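Vakdale Junior Football Festival: Your Questions
Last updated 21/03/2023

These are the things parents and coaches ask us every spring. Please read the page before ringing. Athina Raptis, who runs the entries desk, has asked for this to be in large letters, but the website only does one size.

Who can enter?

Any club team in the under-nines to under-twelves, boys, girls or mixed. School teams are welcome if the school has signed the form, and by the school we mean an adult at the school.

When is it?

The second weekend in July. Yes, it clashes with something. It always does.

Which ground?

All matches are at Luvden Park, on the far side of the river from Vakdale station. Sat navs like to send people to the allotments instead. If you find yourself among runner beans, turn back.

How many players can we bring?

Squads are five-a-side plus up to three substitutes. Everyone named on the sheet has to play at least half of every group match. We check this, and a coach who tells us that his best striker "lost track of time" will be told that we didn't.

What does it cost?

£20 a team, paid when you enter. We refund in full if you pull out before the draw is made, and not afterwards, however good the story.

What should players bring?

Boots, shin pads, a drink with a name on it and a warm top. Bibs are handed out at the pitch and collected again at the end, in theory. Please don't send children with anything you would be sad to see left in a hedge.
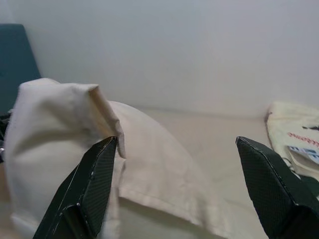 Off-white cloth, with one corner folded over.

What happens to lost property?

It goes to the entries desk for the weekend and is then kept at the pavilion for two weeks. Last summer we were left with a great many single socks and one trombone mouthpiece. Claims for the mouthpiece are still being accepted.

Who referees?

Young referees, most of them teenagers who passed their course in the past year. They will make mistakes, as will your under-nines, and for much the same reasons. Any adult who shouts at a referee is walked to the car park. There is no appeal, but there is a pleasant view of the bypass.

How does the Grilla Cup work?

Groups are played on the Saturday, with every team going through to one of the Sunday knockouts. Winners of the top knockout get the Grilla Cup, which has to be returned the following July and ideally should still have both its handles. There are no third-place matches. Children who have just lost a semi-final would like an ice cream.

Will there be a kit check? 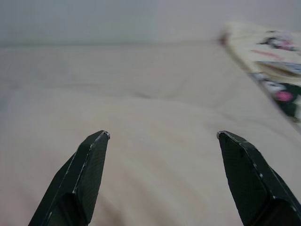 Shin pads and studs are looked at before your first match each day, and it takes a moment if the boots are already unlaced and the socks already down. We are looking for cracks in the pads and for sharp burrs on the studs. Old is fine, and so is shabby. Small worn spots and pale lines along the edges, of the sort you can see on the dark green gripper fingers above, wouldn't keep anyone off the pitch. A pad split down the middle and mended with parcel tape would, and did.

Can we stay overnight?

You can camp on the lower field from the Friday evening. Spaces are for families only, and pitches go to the first 100 people who book, babies included. There are showers. They are brisk. If you would prefer walls, the Zacharopoulos guest house on Station Road takes football families and has been known to do so twice.

Is the campsite quiet at night?

The rule says so. Bring earplugs as well.

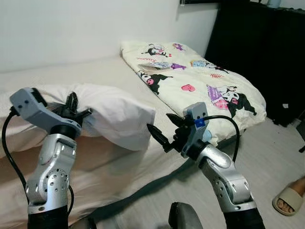 Two robot arms beside a low bed with a white pillow.

Can I bring the dog?

On a lead, yes, and behind the rope. A terrier has scored at this festival and the goal was not allowed to stand.

Can I take photos?

Of your own child, by all means. If other children are in the shot, ask their parents before putting it online. Teams with a player who can't be photographed should tell the desk on arrival and we will pass it on discreetly.

What if it rains?

We play. If there is lightning, we stop, everyone goes into the pavilion and the group tables are settled on the matches already finished.

My question isn't here. What now?

Write to the entries desk through the contact form and include your club and age group. Replies take a few days, or longer if your message begins with the words "Not being funny, but".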